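Ernar – Putzmittelangaben im Vergleich
LIESMICH zum Datensatz, Stand August

Vorweg: Wer eine Rangliste der besten Badreiniger sucht, wird hier nicht fündig. Der Datensatz sammelt Werbeaussagen auf Etiketten von Haushaltsreinigern und stellt daneben, was auf derselben Flasche im Kleingedruckten steht. Mehr nicht. Ob ein Mittel Kalk löst, lässt sich aus diesen Tabellen nicht ablesen, auch wenn wir schon Anfragen in diese Richtung hatten.

Inhalt

Enthalten sind 700 Etiketten, abgeschrieben in Drogerien und Supermärkten in Starkosau und Umgebung. 280 davon gehören zu Sanitärreinigern, der Rest verteilt sich auf Küche, Boden, Glas und Allzweck. Jedes Etikett ist eine Zeile in etiketten.csv. Die Spalten:

id – laufende Nummer, Lücken sind Absicht (gelöschte Dubletten)
kategorie – eine von fünf, siehe oben
aussage_vorn – Wortlaut der Vorderseite, mit Ausrufezeichen
aussage_hinten – Wortlaut der Rückseite, soweit lesbar
einwirkzeit – in Minuten, leer, wenn keine Angabe
dosierung – Freitext, leider
oeko_wort – ja/nein, ob ein Wort wie „natürlich“, „sanft“ oder „bio“ vorkommt
siegel – ja/nein, unabhängig davon, was das Siegel taugt
bearbeitung – Kürzel der Person

Zeichensatz ist UTF-8, Trennzeichen Semikolon. Wer die Datei in einer Tabellenkalkulation öffnet und danach Datumswerte in der Dosierung findet, hat beim Import nicht aufgepasst.

Warum überhaupt

Angefangen hat es mit dem Wort „selbsttätig“. Jintana Rungrueang wollte wissen, wie oft es vorkommt und was dann hinten steht. Meistens steht hinten, man solle das Mittel verteilen, einwirken lassen, mit der Bürste nacharbeiten und spülen. Was daran selbsttätig sein soll, konnte uns auch auf Nachfrage kein Kundendienst erklären. Ähnlich verhält es sich mit „streifenfrei“, das bei Glasreinigern gern an die Bedingung geknüpft wird, dass man mit einem trockenen Tuch nachpoliert. Das geht mit Wasser auch.
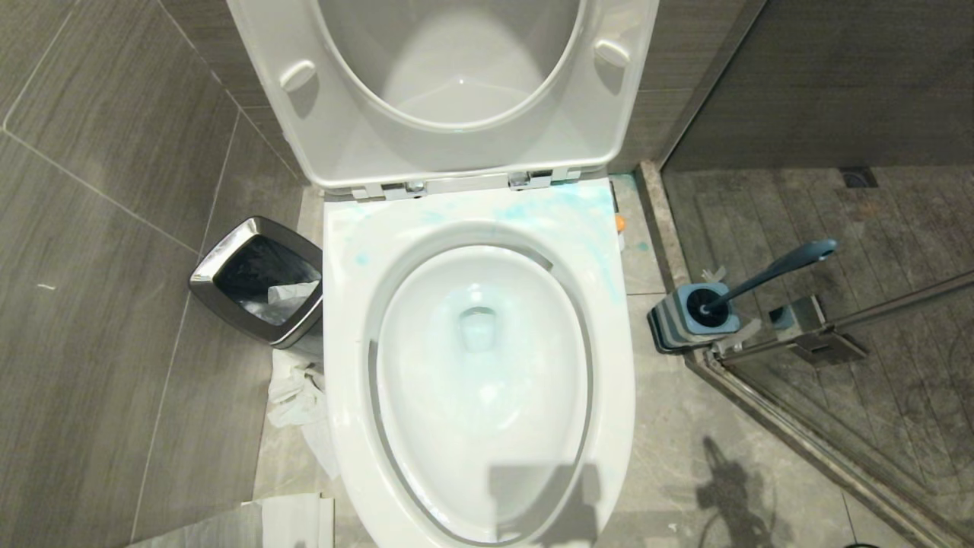 Misstrauisch gemacht hat uns außerdem die Einwirkzeit. Auf der Vorderseite heißt es „sofort“, auf der Rückseite stehen dann bis zu 16 Minuten, bei hartnäckigen Fällen „länger“. Wie lange länger ist, bleibt offen. Wir haben solche Angaben nicht in Zahlen umgerechnet, die Spalte bleibt dann beim Grundwert und der Rest steht in aussage_hinten.

Erhebung

Abgeschrieben wurde im Laden, von Hand, mit anschließender Gegenkontrolle durch eine zweite Person. Noel Dumlao hat den größten Teil der Sanitärreiniger übernommen, Maarten Vanhove die Küche. Bei 22 Etiketten waren sich beide nicht einig, ob ein grünes Blatt auf der Flasche schon als Siegel zählt. Entschieden wurde: nein. Wer das anders sieht, findet die Fälle in strittig.csv und kann sie umkodieren.

Bekannte Mängel

Die Auswahl ist nicht repräsentativ. Sie enthält, was im Regal stand. Eigenmarken sind überdurchschnittlich vertreten, Nachfüllbeutel kaum. Rezepturen ändern sich, ohne dass sich das Etikett ändert, und umgekehrt. Die Spalte oeko_wort sagt nichts über Umweltverträglichkeit aus – bitte nicht so zitieren. Der Blog Wuvell hat es trotzdem getan und daraus einen Ökoanteil errechnet. Wir halten diese Zahl für Unsinn und haben das dort auch geschrieben, bisher ohne Antwort.

Nutzung

Frei für nichtkommerzielle Zwecke, mit Nennung von Ernar. Hersteller dürfen die Daten ansehen, aber nicht mit ihnen werben. Korrekturen bitte mit der id der Zeile und dem genauen Wortlaut an Jintana Rungrueang. Meldungen ohne Wortlaut bleiben liegen.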